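The Volunteer Hours Problem, and Other Things That Happen at a Horse Trial

Every October the Corar Combined Training Club sends out a newsletter item begging people to fence judge, and every October the same eleven of you write back. So this year I have been told to try charm. I'm going to try guilt, which I'm better at.

The fall horse trials at Beltard run from Starter through Training, and the cross-country course for Training has gone up to 22 jumping efforts over two loops of the hill. Each fence needs a judge. Some can be doubled up if the judge has good eyes and a swivel chair, but the water can't, and neither can the coffin, and the new corner at the top of the gallop lane needs someone who can tell a runout from a rider changing her mind with great confidence.

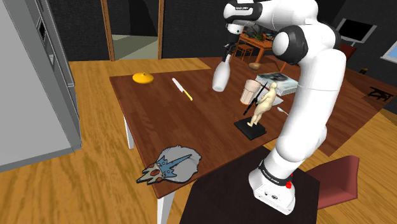 Fence judging is not hard. You get a clipboard, a radio, a whistle, a lunch and a sheet explaining what a refusal is, and you sit in a field while other people's expensive horses come at you. You write down the number on the pinny and what happened. If nothing happened, you write "clear." You will want something to drink, and a plain white bottle with a decent neck on it is the right idea, the kind you can grab without looking down, as 52 went past me last spring while I was unwrapping a sandwich and I had to ask the next judge over if it had jumped. (It had. Probably.)

The radio is the part people fret about. Say your fence number, say the horse's number, say what it did, and let go of the button. We don't need commentary. Last year the whole of Novice listened to one of you discuss a bathroom remodel for 4 minutes while a loose pony did two laps of the warm-up, and the pony's owner learned a lot about grout.

If you'd like to practice, there's a rules evening in the Jorkden barn lounge at 6:30 p.m. Caoimhe Tierney will walk through the penalties with a box of toy horses and a set of fences she built out of clothespins. I went to the last one expecting to be bored and came away having argued for half an hour about whether a clothespin had been "presented to." She was right, and she knows it.

What you get for your trouble: a lunch, a hat in a color that was on sale, and a voucher for 40 dollars off any club schooling day. The vouchers don't expire, whatever the person at the desk says. I have one from before the old water jump was filled in and I intend to use it out of spite.
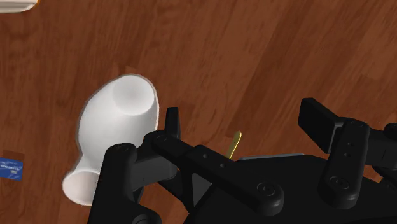
Laid out on the wood.

Now for prizes, which are a sore point. Tạ Saddlery has kindly taken on the Training division again, so the winner there goes home with a cooler and a gift card. Everyone else goes home with a ribbon. We did look into prize money, and it would take 1,000 dollars to do it in a way that wouldn't be insulting, and we have a ring to re-foot first. If you've schooled in the lower arena after rain you'll know why that won the vote. Parts of it would qualify as a water complex.

The dressage phase is unchanged, except that the Beginner Novice test now goes in the small ring by the road. Yes, the trash truck comes by. Yes, it comes by at the halt. The judge has been told and has agreed to be human about it, but she can't give you a 7 for a halt taken at a trot.

Stabling opens at noon the day before. Bring your own buckets, and please strip your stall on the way out, including the corner behind the door, which I promise we can all see. Dogs on leashes. Children too, if it comes to that.

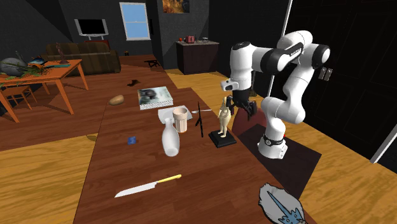 Upright on its pedestal on the table.

Two housekeeping points before I let you go. The perpetual trophy for Best Turned Out hasn't come back from whoever won it two years ago. Look on your mantel. Look behind the things on your mantel. And the course walk is open from 3 p.m., on foot only, after last year's business with the golf cart and the ditch.

Sign up on the sheet by the tack room or reply to this email. Mornings go fast, so if you want the shady spot at the brush fence, get in early. The corner is still open. Bring sunscreen and an opinion.

Recent items
Ride times: when they're posted and why calling me won't help
Lower arena footing update
Lost and found: one glove, left; one glove, also left
Schooling day notes from the hill
Pony Club bake sale results

Last updated: October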